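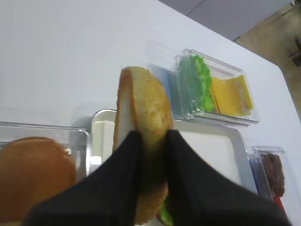

## 4. El montaje de la hamburguesa como tarea de curso

### 4.1. Elección de la tarea

La asignatura de manipulación robótica llevaba tres cursos apilando cubos. Los cubos son excelentes: no se deforman, no se pegan unos a otros y no caducan. Precisamente por eso los estudiantes llegaban a la evaluación final convencidos de que coger cosas era un problema resuelto. En febrero sustituimos los cubos por una hamburguesa.

Participaron nueve estudiantes, repartidos en tres equipos con nombres que ellos mismos eligieron y que conservamos aquí por fidelidad a los datos: Plilden, Clorkano y Lesar. Cada equipo debía recoger demostraciones teleoperadas, entrenar una política por imitación y defenderla ante los otros dos, que resultaron ser un tribunal bastante más severo que el nuestro. Karlijn De Bruijn coordinó las sesiones de recogida y Barış Altıntaş mantuvo el código común, tarea por la que no recibió créditos y sí numerosos mensajes a las dos de la madrugada.

### 4.2. Recogida de demostraciones

Se grabaron 2813 episodios, de los cuales 1955 superaron el filtro de calidad. El filtro descartaba episodios incompletos, episodios con pérdida de sincronía entre cámara y articulaciones y una tercera categoría que los estudiantes etiquetaron como «vergüenza» y que hemos renombrado «error del operador» a petición de los revisores.

Un episodio se divide en agarres, y cada agarre se anota por separado. El del pan fue el que generó más discusión. Con la pieza de canto entre los dos dedos, como en la figura 1, el contacto es cómodo para el operador, pero la cámara de muñeca pierde buena parte de lo que hay detrás; el pan tapa la bandeja blanca justo cuando convendría verla. El equipo Plilden propuso recortar la imagen. El equipo Lesar propuso usar menos pan. Se adoptó una tercera vía, debida a Jolien Geerts, que consistió en añadir a la entrada de la red la última vista tomada antes de iniciar la aproximación.

La fuerza de cierre se fijó a mano para cada ingrediente. Intentamos que los equipos la aprendieran a partir de los datos, y la aprendieron: la política de Clorkano reprodujo con notable exactitud el nerviosismo de Jarrah Ashby en sus primeras demostraciones, incluido un pequeño temblor previo al cierre que no aparece en ninguna especificación. 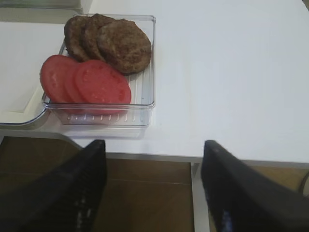 ### 4.3. Ingredientes solapados

La separación de piezas superpuestas acabó siendo el verdadero objeto del curso, aunque el programa oficial siga diciendo otra cosa. Coger una pieza aislada se aprende pronto. Coger solo la de encima, sin arrastrar a las vecinas, exige decidir primero cuál es la de encima, y ahí los tres equipos discreparon. En la bandeja de la figura 2 las tres piezas de carne se montan de izquierda a derecha, de modo que la candidata razonable es la de la derecha, que además es la más visible; las rodajas de tomate siguen la misma lógica, salvo que la de la izquierda sobresale un poco del borde y ofrece una tentación evidente. La política de Plilden cedía a esa tentación con regularidad. Sus autores lo describieron en la defensa como «exploración».

Para tratar el problema se compararon dos esquemas de anotación. En el primero, el operador marcaba en la imagen inicial la pieza que pensaba coger. En el segundo, la marca se deducía después, a partir de la posición final de la pinza. El segundo es más barato y hereda todas las equivocaciones del operador; el primero obliga a pensar antes de moverse y fue recibido con hostilidad.

### 4.4. Evaluación

Cada política se ejecutó 200 veces, con la disposición inicial elegida por un equipo rival. Un agarre se dio por válido cuando la pinza levantaba una única pieza y la depositaba entera en su sitio. Amber Van Hecke redactó la definición de «entera», que ocupa página y media del material suplementario y distingue entre rotura, desgarro y lo que llama «desánimo del tomate». El protocolo Dierckx, que habíamos usado con los cubos, no contemplaba ninguno de los tres casos.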